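Jun 14, 2021 | By Davina Cowie

Trindade Middle School is getting its counselor back this fall, and I have to say I haven't seen that many smiling parents in a school cafeteria in years.

The Gukport school board voted last night to bring back full-time counseling at Trindade and to keep the late bus running for another year. I was in the second row with my notebook and a very bad cup of coffee.
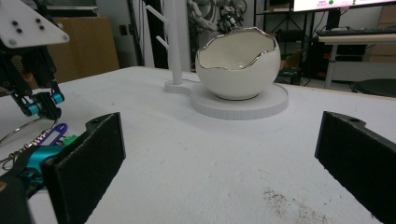
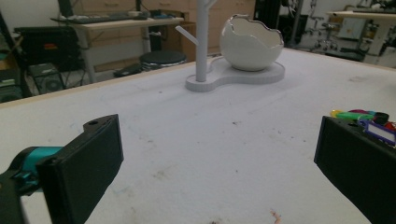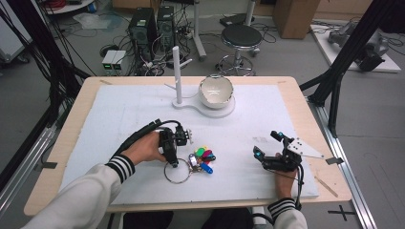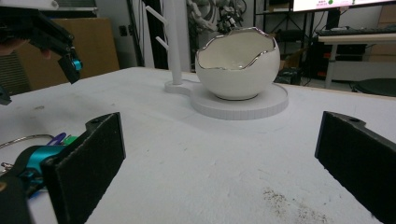
On the table: a white stand, a bowl with a silver rim, and a bunch of keys with bright fobs.

If you missed the spring meetings, a quick catch-up. Trindade has gone without its own counselor for two years and has been sharing one with Allent High across town. That meant office hours two mornings a week, and if your kid was having a rough afternoon, well, too bad. Parents collected 300 signatures asking for a change, and 265 of them came from families with a child enrolled right now (the rest were mostly grandparents and former students, which I thought was sweet).

Bhavana Pillai, who has a seventh grader and a fifth grader on the way up, spoke first and got the biggest hand of the night.

"My daughter waited nine days to talk to somebody," she told the board. "Nine days is forever when you're 12."

The late bus got more of an argument. It leaves at 5:30 and takes kids home from homework club, band and track, and 81 students signed up for it this past year. One board member wanted to cut it back to three days a week to save on fuel. Another pointed out that the Rollanora neighborhood has no sidewalk for most of the way to school, and that pretty much settled it – the bus stays at five days, with 15 stops, same as now.

I asked Pillai afterward if she was surprised by the vote. She laughed and said she'd written a second speech in case it went badly, and she was glad to leave that one in her purse!

A few things are still up in the air. The counselor job has to be posted and filled before classes start, and the district wants somebody who can also run small groups for sixth graders. Interviews are planned for July. The new bus schedule should go home with the registration packets, so hang on to those – I lost mine last summer and had to call the office twice.

The board also approved new library hours and put off talking about the parking lot again. Next meeting is in the Allent High auditorium, and the doors open at 6:30.

12 comments | 47 shares

Contact the newsroom | Copyright 2021 | Back to top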